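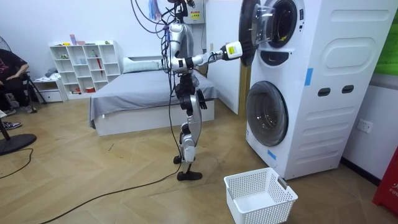 Search this site Enter keyword Go

Zondier Rolus stacked laundry unit – long-term review

The Rolus is a one-column unit with two round-door compartments in a molded white shell. Ours has been in use for 16 weeks in a studio where the bed is a few steps from the laundry. Installation took two people and 62 minutes, including leveling.

Doors

Both doors are round. The upper one has a clear window and a thick black rim, and it swings out to the left. Check this before ordering if your wall is on that side. At full swing it stays clear of a plastic basket set on the floor in front of the lower door. The lower window is tinted, so checking a load through it is harder than it should be.

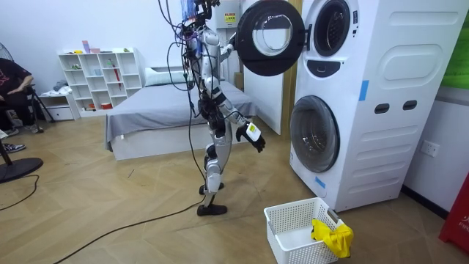

Drum and gasket

The upper drum is stainless steel with fine perforations. The black gasket around the opening is thick and needs wiping after each load; lint collects in the lower fold. Socks tend to stay at the back of the drum, and a short user will have to reach for them.

Shell and controls

The side panels are ribbed toward the bottom and gather dust there. A long black curved panel runs below the upper opening, with a small chrome handle at its center. The handle is narrow for a large hand. The buttons to the right of the opening are small and dark – legible in daylight, less so at night.

Noise

Spin is louder than on the Dekia we had before. Rubber feet from Ugwu reduced the vibration on our wood floor but did not remove it. Rating: 3 out of 5.

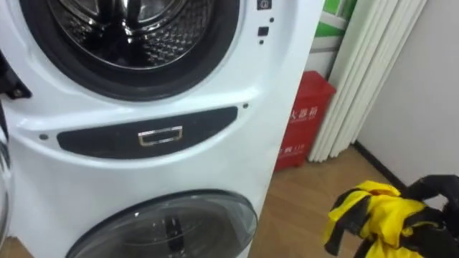 Comment from Marlow62: I would rate the gasket lower. Mine held lint after 2 months even with wiping, and the fold is hard to reach without taking the door back as far as it goes. Agree on the buttons.

Contact | Copyright Home Laundry Notes | Back to top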